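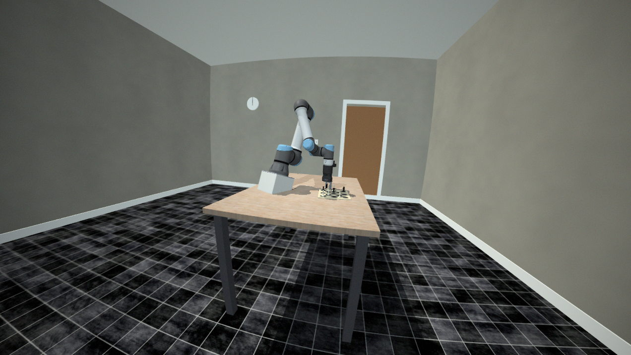

掲示板 > 住まいと修理 > 床・タイル > 黒い床タイルと明るい目地について

このサイトではクッキーを使用しています。閲覧を続ける場合は、クッキーの使用に同意したものとみなします。[同意する] [設定]

黒い床タイルと明るい目地について（目地の色を変えるべきでしょうか）

mado_no_soba
投稿 4/28/18

はじめまして。日本語は母語ではありませんので、変な表現がありましたらお許しください。辞書を見ながら書いています。

築19年の家を買いました。一階の床は全部、黒と濃い灰色のタイルです。タイルの一枚一枚に煙のような模様があって、とても黒いものと、少し明るいものがまざっています。目地は明るい灰色です。前の持ち主が残してくれた書類には、タイルはLuklow社の「Seline」という製品で、一辺が609ミリ、目地の幅が3ミリと書いてあります。予備のタイルは物置に残っていましたが、目地材は残っていませんでした。

困っていることは二つあります。

一つ目は、目地の色が場所によって違うことです。玄関から台所までの、人がよく歩くところは濃い灰色になりました。壁のそばは、まだもとの明るい色だと思います。モップで何回ふいても同じ色になりません。

二つ目は、タイルの表面に白いくもりがあることです。模様と似ているので、どこまでが模様で、どこからが汚れなのか、私には区別ができません。ぬれているときは見えませんが、乾くとまた出てきます。

夫は、目地を全部黒く塗れば早いと言います。私は明るい目地の線が好きで、この家を選んだ理由の一つでもありますから、できれば残したいです。しかし、掃除が毎週の喧嘩の原因になるなら、黒でもよいかもしれません。

同じような床をお持ちの方は、どのようにしていらっしゃいますか。値段のことも教えていただければ助かります。

kita_no_yuka
床屋ではなく、床のほうの仕事を長くしていました。今はもう引退しています。

最初にお願いですが、塗ることを決める前に、まず洗ってください。モップでふくことと、洗うことは違います。モップは目地より高いところだけを通りますから、汚れた水が低い目地に集まって、そこで乾きます。きれいにするつもりで毎週少しずつ目地を染めている家を、私はたくさん見ました。

やり方は次のとおりです。

まず掃除機をかけます。それから弱アルカリ性の洗剤を説明書のとおりに薄めて、目地に置きます。十分ほど待って、ナイロンの細いブラシでこすります。汚れた水は、必ず吸い取ってください。水を吸う掃除機があれば一番よいですが、なければ古いタオルでもできます。最後に、洗剤の入っていない水で二回ふきます。

金属のブラシは使わないでください。黒いタイルでは、金属の跡が銀色の線になって残ります。

mado_no_soba
ご丁寧にありがとうございます。十分待つ、というところを私はしていませんでした。つけて、すぐにふいていました。

一つ質問があります。「弱アルカリ性」と書いてある洗剤ならば、台所用のものでもよいでしょうか。

kita_no_yuka
よいですが、台所用は泡が多いので、すすぎが大変になります。泡が残ると、またくもります。二つ目のお悩みの白いくもりは、その可能性が高いと思います。

hoshigaki
失礼します。私は塗るほうに賛成です。

うちも濃い色の床に明るい目地で、五年間がんばりました。毎月、膝をついてブラシでこすりました。きれいになるのは最初の数日だけです。犬が庭から帰ってくれば終わりです。去年の秋に、とうとう濃い灰色の目地用塗料を塗りました。それ以来、床のことを考えない日のほうが多くなりました。

明るい目地が美しいことは、私も認めます。けれども、美しいものを守るために休日がなくなるのは、少し違うと思います。

kita_no_yuka
hoshigakiさんのお気持ちはよくわかります。ただ、塗料は一度塗ったら簡単には戻せません。洗ってから決めても遅くないでしょう、というのが私の意見です。

それから、汚れの上から塗ると、はがれます。塗る場合でも、同じように洗う必要があります。つまり、どちらにしても仕事の最初は同じです。

hoshigaki
それはそのとおりです。うちも一か所、洗い方が足りなくて、冷蔵庫の前がはがれました。

Yunomi_2
横から失礼いたします。私も外国から来た者で、賃貸のアパートに住んでいます。

目地の色について、写真で見たときと本当の部屋で見たときの印象がかなり違うことを書いておきたいです。明るい線は、写真の中ではとても細く見えます。部屋に立つと、もっと強く見えます。特に、遠くの壁まで線が続いているような広い部屋では、目が線のほうに行きます。それが好きな人と、落ち着かない人がいます。私の姉は落ち着かないと言って、すぐに敷物を買いました。

mado_no_sobaさんのご主人は、もしかすると掃除のことよりも、線が気になっているのではないでしょうか。

mado_no_soba
夫に聞いてみました。少し考えてから、「両方」と答えました。Yunomi_2さん、鋭いです。

夫は、線がまっすぐでないところが一か所あって、座るたびにそれが見えると言っています。私は一度も気がつきませんでしたが、教えてもらってから、私にも見えるようになりました。困りました。

hoshigaki
黒く塗ると、それも見えなくなりますよ。

kita_no_yuka
見えにくくはなりますが、なくなりません。光が横から入る時間には、やはり見えます。

tanpopo_kan
値段のことが出ていないようですので、書きます。

El Fassiという店の通信販売で、目地用の塗料を買いました。小さい瓶が一本3千円でした。一本で六畳の部屋には足りましたが、目地の幅やタイルの大きさによって変わりますので、店の計算表を見たほうがよいです。大きいタイルの家は目地が短くなりますから、思ったより少なくてすみます。私は計算しないで三本も買ってしまい、二本は棚で固まりました。

洗剤はUnikの床用を使っています。一番強いものではなく、普通のほうです。強いほうは手が荒れましたし、においが次の日まで残りました。手袋は必ずしてください。

業者に頼む場合の見積もりも一度もらいましたが、部屋が小さくても出張の費用がかかるので、自分ですることにしました。

mado_no_soba
tanpopo_kanさん、大変参考になります。うちのタイルは大きいほうですから、一本か二本で始めてみるのがよさそうですね（もし塗るならば、ですが）。

ところで、白いくもりについてほかにご意見はありますか。酸性の洗剤がよい、という記事も読みました。でも、酸は少しこわいです。

tanpopo_kan
私は酸でうまくいきました。クエン酸を水にとかして、布でふいただけです。くもりが水道水のミネラルでしたら、それで取れると思います。

kita_no_yuka
申しわけないのですが、ここは反対させてください。

クエン酸は、セメントの目地を少しずつとかします。一回では何も起こらないように見えますが、続けて使うと目地がざらざらになって、前よりも汚れが入りやすくなります。使うなら、先に目地に水をたっぷり含ませて、タイルの上だけに短い時間で使い、すぐに水で流してください。それから、塩素の入った漂白剤とは絶対に一緒に使わないでください。危険なガスが出ます。

タイルが天然の石である場合は、クエン酸は一度でもいけません。書類があるなら、焼いたタイルか石か、先に確かめてください。

tanpopo_kan
うちはもう二年使っていますが、目地はざらざらになっていません。薄ければ問題はないと思います。プロの方は少し心配しすぎではないでしょうか。

kita_no_yuka
心配しすぎかもしれません。ですが、私は直しに行く側でしたので、問題がなかった家には呼ばれませんでした。そのせいで意見がかたよっていることは認めます。

mado_no_soba
書類を確認しました。「磁器質」と書いてありました。石ではないようです。

酸を使う前に、まず水だけで試すことにします。小さい場所で、お湯で二回、タオルを替えながらふいてみます。

（次の日の書き込み）

mado_no_soba
結果を報告いたします。

テーブルの下の、普段は誰も見ない場所で試しました。最初のタオルは灰色になり、ぬるぬるしました。水を替えて二回目にふいたら、ぬるぬるがなくなりました。乾いてから見ますと、くもりが半分以上消えていました。残ったものは、形がまるくて雲のようで、隣のタイルにもありますから、模様だと思います。

つまり、私が毎週使っていた洗剤が、床の上に重なっていたのだと思います。少し恥ずかしいです。きれいになるようにと、いつも多めに入れていました。

目地のほうは、ブラシで十分待つ方法を、台所の入口だけでやってみました。明るくなりましたが、壁のそばほどではありません。ここで満足するべきか、もう一回するべきか、迷っています。

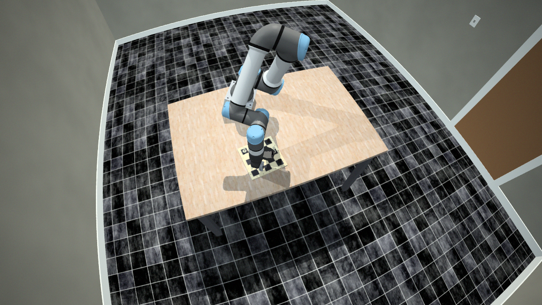
Yunomi_2
もう一回、に一票です。ただし、同じ日にしないほうがよいと思います。目地がぬれている間は暗く見えるので、まだ汚れていると思ってこすりすぎてしまいます。私は前の部屋でそれをして、角の目地を少しけずってしまいました。退去のときに大家さんに説明するのが大変でした。

kita_no_yuka
賛成です。一日か二日、完全に乾かしてから色を見てください。できれば昼の光で、いつも同じ場所に立って見るとよいです。夜の電灯の下では黄色く見えて、判断を間違えます。

もう一つ、壁のそばの色をゴールにしないほうがよいです。そこは誰も歩きませんでしたから、家が建ったときの色に近いはずです。十九年歩いたところが、同じ色に戻ることは期待しないでください。

hoshigaki
だから、塗ればよいのに……と思いながら読んでいます。すみません、しつこくて。

真面目な提案をします。全部を黒くするのではなく、今の汚れたところに近い、中くらいの灰色で塗るのはどうですか。明るい線は残りますし、汚れも目立ちません。ご主人の見つけた曲がった線も、前ほど強くは見えないでしょう。El Fassiの色見本に、中くらいの灰色が何種類かありました。見本の紙だけなら無料で送ってもらえました。

mado_no_soba
hoshigakiさん、その考えは、私たちの頭には全然ありませんでした。黒か、今のままか、どちらかだと思っていました。

夫に読んで聞かせたところ、すぐに色見本を注文しました。注文番号の最後が142で、夫の昔の部屋の番号と同じだそうで、なぜか喜んでいます。

tanpopo_kan
色見本は、ぜひ床に置いて見てください。手に持って見ると、必ず暗いほうを選んでしまいます。黒いタイルの隣に置くと、どの灰色も一段明るく見えます。私はこれで失敗して、予定より白っぽい台所になりました。今は慣れましたが。

Yunomi_2
便乗の質問をさせてください。黒い床と白い幅木の組み合わせの場合、幅木の下の汚れはどうしていますか。モップが当たるところが灰色になって、目地よりもそちらが気になります。

kita_no_yuka
幅木は、モップをかける前に乾いた布でふいてください。ほこりがぬれると、白い塗装に入ってしまいます。もう灰色になったところは、薄い中性洗剤と、メラミンのスポンジを軽く。力を入れると、つやがなくなって、かえってそこだけ目立ちます。

モップは壁から手のひら一つ分だけ離して止めて、残りは布でふくのが、結局は早いです。

hoshigaki
手のひら一つ分を布で、家じゅうですか。私は三日で止めると思います。

kita_no_yuka
平らなモップに替えるだけでもずいぶん違います。ひもの太いモップは、振ったときに水が飛びますので。

tanpopo_kan
うちの幅木は、あきらめて毎年塗り直しています。塗料のほうがスポンジより安いです。あくまで個人の考えですが。

mado_no_soba
色見本が届くまで、目地はさわらないで乾かしておくことにします。洗剤は、今日から説明書の量に減らしました。バケツの中の水が透明なので、洗っている気がしなくて、少しさびしいです。

塗るとしたら、窓を開けておける季節がよいと思いますので、9月になるかもしれません。夏は湿気が多くて、乾くのに時間がかかると塗料の説明に書いてありました。

質問ばかりで申しわけありませんが、塗る前の日に床暖房は止めたほうがよいでしょうか。使う季節ではないのですが、前の持ち主の書類に「試運転を毎月」と書いてあって、まじめに続けています。

kita_no_yuka
前の日から止めて、塗ったあとも、塗料の説明書にある日数は入れないでください。床が温かいと表面だけ先に乾いて、中がやわらかいまま残ります。試運転は、その月だけ早めにすませておけばよいと思います。

mado_no_soba
わかりました。カレンダーに書いておきます。色が決まりましたら、またこちらに書きます。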